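A Softer Grip: Comparing Fingers at the Minasby Workshop

When the Minasby workshop began its comparison of robot grippers in November, the question put to the team was a modest one. Hendex, which supplies handling equipment to small packing firms, wished to know which of two finger designs should be fitted to its next light arm.

The first design was a rigid pair with flat faces. The second was a moulded pair, softer at the tip, with a pattern of square pockets that lets the finger give a little under load. Both were mounted on the same arm and run by the same controller, Didik, so that any difference in the results could be traced to the fingers alone.

Cuiping Du, who leads the trials, asked that the work be done on an ordinary covered table. Customers do not work on bare steel, she explained, and a printed cloth is a fair test of both the fingers and the wrist camera.

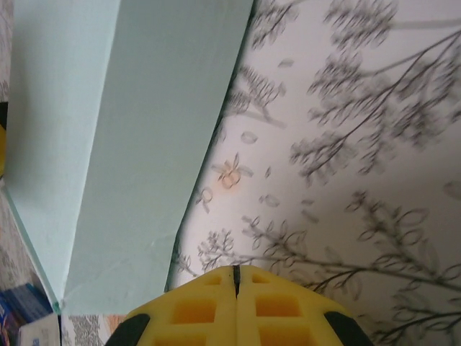 Folded board has proved the most demanding of the items in the programme. It offers a thin edge, a broad plain face with little for the camera to fix upon, and a crease that may open or close when touched. The rigid fingers tended to push the board along the cloth before closing on it. The moulded fingers were slower to settle, but they held the edge with less force and marked it less often.

In all, the team recorded 2,619 attempts, of which 2,037 were judged clean. Junhao Qiu, who maintains the controller, attributes most of the failures to the approach angle and expects a revised setting to remove many of them. Guilan Fan is more cautious. Her notes show that the softer tips began to lose their shape after 18 hours of use, and she has asked for a harder grade of material to be tried.

The camera has also been under review. Peiyu Yan compared two mounting positions and prefers the lower one - it sees the fingertips at all times, though tall items can hide much of the table.

A second round, with 26 new items, is now being prepared. Hendex will receive the full figures when it is complete.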